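Progress report to the Skemport Fund, second period
Project: Shared safe-practice rules for small two-arm work cells
Prepared by Solange Renaud, with notes from Peiyu Zeng and Lingyun Xiong

## Where we are

The draft code of practice is written and has been through one full round of comment. We planned to have it at this stage by the end of June and we made that date. The training material that goes with it is behind, and I set out the reasons further down.

The code is meant for workshops and teaching labs that run two small arms over one bench. Most of these places have a risk assessment on file, usually written for a single arm, and then a second arm was added later. Our aim is a short set of rules that the person at the bench will read and use, sitting underneath the formal standards and leaving those as they are.

## Work done this period

Peiyu and Lingyun visited 4 sites and watched ordinary shifts. They asked operators to work as they normally would and wrote down every point where a person reached toward the bench, restarted an arm or moved a part by hand. That gave us 620 entries, which Lingyun sorted by what the person was trying to do. The largest group by a fair margin was picking up or straightening a part that an arm had missed or knocked over.

We had expected cable faults and emergency stops to fill more of the list. They do appear, but they are a small share, and operators already handle them well. The reach-in is the habit that needs a rule. At two sites the written procedure did not mention it at all.

Sorting small parts into trays turned out to be the best job to write the rules around. It's common, the parts are cheap, and people are relaxed about it, so you see how they behave when they don't think anything can go wrong. The bench at our Cloltham site is set up for this with push-button components, and most of the draft was tested against it. 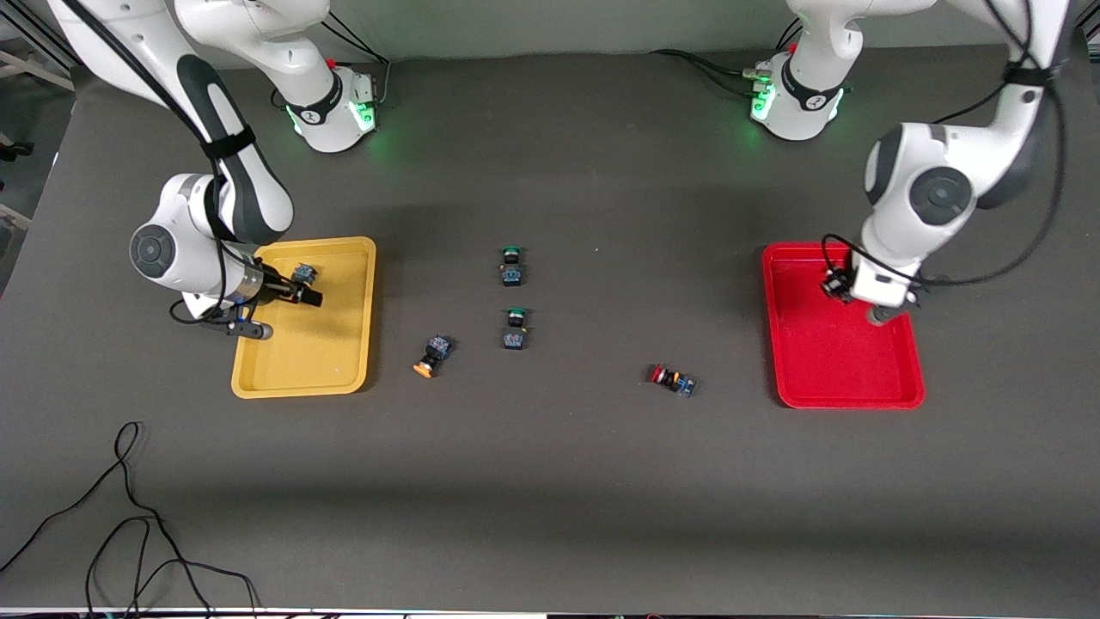
From the Cloltham work we settled the following rules for the draft:

- Each tray is assigned to one arm for the length of a run. Changing the assignment means stopping both arms.
- The area between the trays is treated as shared. Only one arm may be in it at a time unless the program has been checked for both.
- Operators keep their hands out of the shared area until both arms are stopped and held. A stopped gripper on one side tells you nothing about the other side.
- A status light on the base is not to be taken as permission to reach in. The operator checks the stop state at the controller.
- Loose cable is cleared from the reach of both arms before the first run of the day, and strapped cable is checked at the joints.
- Parts that fall outside the shared area stay where they are until the run ends.

The status light rule drew the most argument. Wanting Tang, who reviewed the draft for Maruyama, wanted it dropped on the grounds that lights mean different things on different makes and the manual already covers it. We kept it for the same reason. Operators who move between benches told us they had learned the light on one machine and assumed it on the next.

We also changed the wording on speed. The first draft gave a single limit of 300 millimetres per second for any run with a person standing at the bench. Reviewers pointed out that a flat figure doesn't suit every gripper or part, and that some people would treat it as a target. The number is now a starting point for set-up and first runs only. After that, the site has to record its own limit and who approved it.

## What is behind

The training cards were to be finished in this period. We have the text but not the layout. Paloma Marchetti was moved to the Bosturik contract for longer than planned and we did not replace her hours. She is back now and expects to have a full set ready for printing in August.

The second round of site visits also slipped by 2 weeks, mostly because one lab closed for building work. This does not affect the budget.

## Spending

We are under on travel and slightly over on staff time. I would like to move the unspent travel money to cover the card layout and have sent a separate request. No other changes are proposed.

## Next period

1. Second round of visits, using the draft rules on live shifts.
2. Finish and print the training cards.
3. Rewrite the section on hand-over between operators, which reviewers found hard to follow.
4. Send the revised code to all sites for sign-off.

One decision is needed from the Fund before we start: whether the code can be released for free download before sign-off is complete. Two sites have asked for it already. My preference is to wait, but I can see the case for putting it out marked as a draft.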